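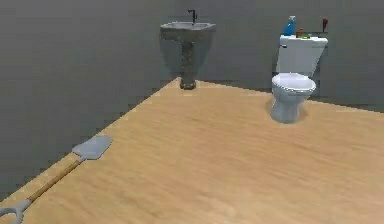

Salle d'eau de la cellule Plirmont, vue de simulation : lavabo, toilettes et pelle posée au sol.

Dernière mise à jour : 26 juillet
Temps de lecture : 2 min

La cellule Plirmont est un environnement simulé de manipulation domestique, édité par la société Zollex et destiné à la mise au point de robots de ménage. Son nom désigne à la fois la pièce virtuelle, le bras qu'on y charge et, dans les couloirs de Zollex, l'état d'esprit de quiconque doit la recalibrer avant midi.

Configuration

La pièce se compose d'un plancher clair, de murs gris et nus, d'un lavabo sur colonne et de toilettes blanches. Le confort de l'usager n'a pas été retenu parmi les critères de conception : ni miroir, ni serviette. Quatre petits objets occupent le dessus du réservoir, dont un flacon bleu vif, le plus grand du lot, et un objet rouge et mince dont la documentation évite prudemment de préciser l'usage.

La pelle à manche de bois est l'élément le plus commenté. Son long manche droit et sa poignée en D en font un bon objet d'essai pour la saisie, même si peu de foyers en rangent une à côté du lavabo.

Le bras, modèle Luo, n'est chargé qu'une fois le décor validé. L'ordre inverse est possible ; il a produit en janvier un bras encastré dans la cuvette jusqu'au coude, épisode que le journal des modifications résume par « correction mineure ».

Entretien

L'entretien est décrit dans le manuel Kommont, long de 119 pages. On vérifie d'abord les volumes de collision du mobilier, puis la masse de chaque objet libre, enfin le frottement du sol. Un contrôle complet demande environ 40 minutes, hors jurons. Chenxi Xu, responsable de la cellule, y a ajouté une épreuve de repos : les objets sont laissés à eux-mêmes pendant 1028 pas de calcul, au terme desquels aucun ne doit avoir bougé. Le flacon bleu y a longtemps échoué, glissant vers le bord du réservoir avec une lenteur jugée insolente.

Pannes connues

La plus courante est la pelle vibrante, due à un contact mal résolu entre la lame et le plancher. On rehausse l'objet d'un millimètre et on relance. Le ticket 62, ouvert à ce sujet, reste ouvert.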